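Software corner: teaching the planner to leave well alone

Madalena Rebelo writes

It has been a good few weeks for the planning group, and I have been asked to explain why we keep grinning at one another in the corridor. The short version is that Sima, our task planner, has started making sensible choices about objects that hang. The long version takes up the rest of this item, so put the kettle on.

Readers who have been with us since December will remember that we split the old control program into three pieces. Trunedness looks after perception: it takes the camera views and says what is where, and how sure it is. Sima takes that and decides on a course of action. Likance sits at the bottom and turns the plan into joint movements, many times a second. Before the split, a small change to one part could upset the other two in ways that took days to find. Now each piece has its own tests and its own log, and Yasir Pirzada can rewrite half of Likance on a Thursday afternoon without anybody else needing to know (he does, and often).

The task we picked to try all this out is a hanging task. Take a thing off a stand, put it down on the board, pick it up again, hang it back. People do it without a thought. For software it is lovely and horrible in equal measure, as the whole plan depends on a small point of contact that the cameras can hardly make out.

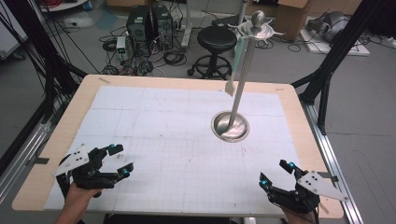
Our first version of Sima treated every object as a box with a grasp point on it. That works very well for boxes. With anything suspended, it would plan a perfectly good grasp and then pull straight sideways, as though there were no hook involved at all. Uzma Rind's fix was to give the planner an idea of what she calls attachment. Each object now carries a note saying what it is resting on or hanging from, and which directions of travel are free. Hanging on a hook, the free direction is up and then out. Lying on a board, it is up, with a bit of slack either side. The planner has to clear the attachment before it is allowed to do anything else.

It sounds obvious written down like that! It took Uzma two months and a great many sheets of squared paper, and the finished module is 46 lines long. I would happily frame it.

The demonstrations have been the other half of the work. We collect them with the hand-held grippers, one in each hand, so that the movements we record are ones the fingers can really make. Every run goes into Jendum, our data store, which as of this week holds 1817 of them. Peter Polák has written a lovely little viewer that lines up all the camera streams on one time bar, and you can drag along it and watch the finger view and the head view move together. Before that we were opening files side by side and guessing. 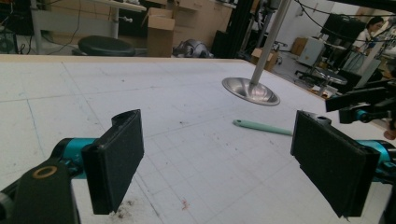 A finger-level view, with the pale green stick on the table and the foot of the stand behind it.

Peter's viewer paid for itself on its first morning. While he was checking that the time bar worked, he noticed that one of the streams lagged behind the others by a hair, enough that the fingers appeared to close slightly before they reached anything. Trunedness had been learning from that, poor thing. It had come to believe that a grasp begins in mid-air. Yasir traced the delay to a buffer that filled up whenever the logging was set to its most talkative level, and a one-line change cured it. We then had to go back and correct the timing on the older runs, and Tanveer Mohmand wrote the script for that. It ran overnight and left only 10 recordings that could not be repaired, which we have thrown out.

Next on the list was shiny metal, my own favourite problem and the reason I asked to join this project in the first place.

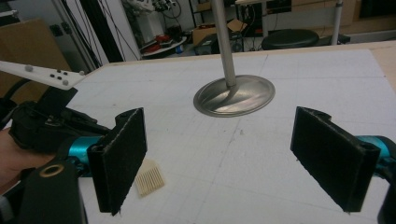 Trunedness builds its picture of the work area by matching points between views, and it takes for granted that a point on a surface looks much the same from wherever you stand. Polished metal breaks that promise. A stand with a bright silver disc for a foot, sitting on a white table, gives you highlights that slide about as the camera moves, and the matcher chases them faithfully and puts the surface in the wrong place. The thin upright rod has the opposite trouble, being so narrow that a coarse depth map can miss it altogether. For a while, then, our planner was faced with a foot of uncertain height and a rod that came and went. It was quite brave about it.

What we do now is ask the matcher to admit when it doesn't know. Every point carries a confidence value, and where that value drops, Trunedness falls back on the outline of the object and fits a simple shape to it: a disc for a foot, a cylinder for a rod. The shape is then held steady between views until there is strong evidence that it has moved. Sima adds a small safety margin around anything fitted in this way, and the margin shrinks as the views agree. You can watch it happen in the debug window, where the margin is drawn as an orange haze that tightens as the fingers come closer. I have wasted a shameful amount of time watching it.

The pencil grid has turned out to be more useful than we expected too. Tanveer drew it so that we could put things back in the same spot between runs, and then found that Trunedness could pick up the darker lines well enough to check its own calibration. If the lines it sees do not agree with the lines it expects, it puts a warning in the log before the run starts. He would like everybody to know that rubbing out and redrawing the lines "a bit neater" is not a kindness, whoever did it.

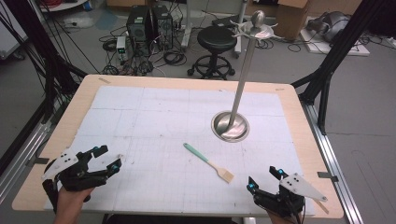 There is plenty still to do. Likance can be jerky at the moment of handover, when one arm lets go and the other takes the weight, and Yasir thinks the two force limits are arguing with each other. He has a branch that blends them over a short stretch of the movement, and the traces look much smoother on screen, though it needs a proper run on the arms before we get excited. Uzma wants attachments that can stack, so that a thing hanging from a thing can be planned for as well. I want a better shape for handles, which at present are all treated as straight sticks whether they like it or not.

We are also tidying the command-line tools. There are 13 of them, with names that made sense to whoever was typing that day, and by the next release they should all sit under a single command with help text that a newcomer can follow. If there is one you use daily and would hate to lose, please tell Peter before he starts deleting. He is in a ruthless mood.

The attachment module and the viewer are both on the main branch now, and the notes that go with them are in the usual shared folder. Uzma is glad to sit down with anyone who would like to try the module on their own objects, and she is especially keen on awkward ones.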